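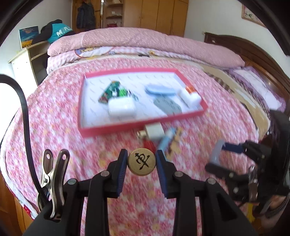

A shallow box on the bed holds some of the small items waiting to be sorted.

Box lids put to use in Gilmartin bedroom tidy

Jan 10, 2023

Residents in Gilmartin are being asked to save their old box lids as a local tidying scheme moves into bedrooms for the new year.

The Vomia home sorting scheme began with kitchens and hallways. It now covers the small belongings that gather on bedside tables, on shelves and at the bottom of bags, such as chargers, earphones, lighters, bottles and toys.

The method is simple. A lid is placed on the bed and everything small goes into it. Each item is then picked up, looked at and given a place. Anything that does not belong in the room stays in the lid until the end and is carried out with it.

Upendo Kaijage, who runs the scheme, said the bed was the best place to work.

"It is the biggest flat surface most people have," she said. "If you use the floor you stop after ten minutes, and if you use a desk you have to clear the desk first. You also want the bed back by the evening, so you finish."

She said a lid with a low rim was better than a deep box. "In a deep box the little things go to the bottom and stay there. With a lid you can see the lot, and you can slide it along when you need more room."

At one home the lid has a pink-red rim and a white inside. An earbud charging case was among the contents, together with a green lighter with a cartoon figure on it, a small green toy, a light blue oval object, a grey metal block with round holes and a white bottle with an orange label. The lid was set down on a pink flowered bedspread, with a folded quilt at the head of the bed and a tall wooden wardrobe against the far wall.

Households are advised to keep electrical items together. Earphones should go back in their case and the case should be kept beside its charging lead. Lighters should be taken out first and put somewhere high, well away from bedding and out of reach of children. Bottles should have their caps checked before they are laid on their side.

Odd metal parts cause the most delay, according to Ms Kaijage. Her advice is to put them in a labelled envelope for 2 months and ask everyone in the house before throwing them away.
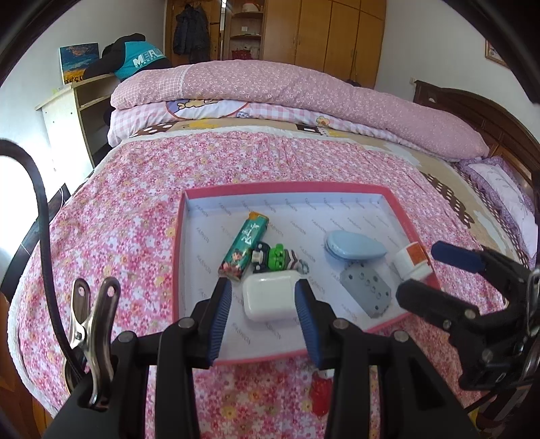 How to take part

The scheme is free and open to up to 50 households. Each will receive a printed sheet and a set of 3 lids in different sizes, or they can use their own. Shoe box and gift box lids are both suitable if the corners are sound.

A session takes 20 minutes and can be done alone. Forms are available at the front desk of the Grandden centre and should be returned there. Unwanted toys and working chargers can be left at the Cikodus reuse shop during opening hours. The shop does not accept lighters or part-used bottles.

The bedroom sessions run until the end of March.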